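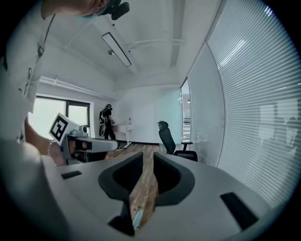 Light gray shirt, dark lanyard, light blue face mask.

Flight turned back after takeoff and the airline says no compensation. Is that right?
Posted August 13, 2024 in Delays and Cancellations

Back in April I was on a Jovenden Air flight that turned around 12 minutes after takeoff. The captain said there was a warning light for one of the engines and that we were going back "as a precaution." We landed fine, with fire trucks alongside, then sat at the gate for 3 hours before they canceled it. I bought a seat on another airline for $897 because the next one they offered was two days out.

Jovenden now says the problem was an "extraordinary technical event" and offers a travel voucher for $800, good for one year. I don't want a voucher from the people who turned my plane around. I also have trouble believing a warning light is extraordinary. It was a domestic flight, both ends in the US. Has anyone gotten real money out of them?

Gillel

Depends what you mean by real money. There is no US rule that pays you a set amount for a delay or a turnback on a domestic flight, whatever the claim websites tell you. The ones that promise a payout are mostly talking about European rules, and those don't cover your trip.

What you can get is a refund of the part you didn't fly. The airline canceled, you didn't take the replacement, so the unused ticket goes back to your card. Did they ever say the voucher was in place of that? Read the email again before you click anything. I'd bet there is an "accept" button and a line in small print saying you give up the refund.

The $897 is harder. They don't have to pay for a seat you bought elsewhere, although some will if you send the receipt and keep writing. As for "extraordinary technical event," I wouldn't waste an afternoon on it. The wording matters in Europe. In your case it's decoration.

Eskildsen

Don't take the voucher!! Same thing happened to my sister and she got everything back plus extra for stress. Just tell them you are calling a lawyer. They always fold. An engine warning means they skipped maintenance, everybody knows that.

Grundum

A warning light doesn't tell you anything about maintenance. It could be a bad sensor, and none of us have seen the logs. I'd leave the lawyer out of the first letter too.

Ask in writing for the refund to your original form of payment, attach the receipt for the other ticket as a separate request, and say no to the voucher in the same message. If that goes nowhere, file a complaint with the Department of Transportation. It's free, and the airline has to answer it. Check your credit card benefits as well – some cards cover trip interruption, but the deadline to file can be short and you've already used up a good part of it.

Gillel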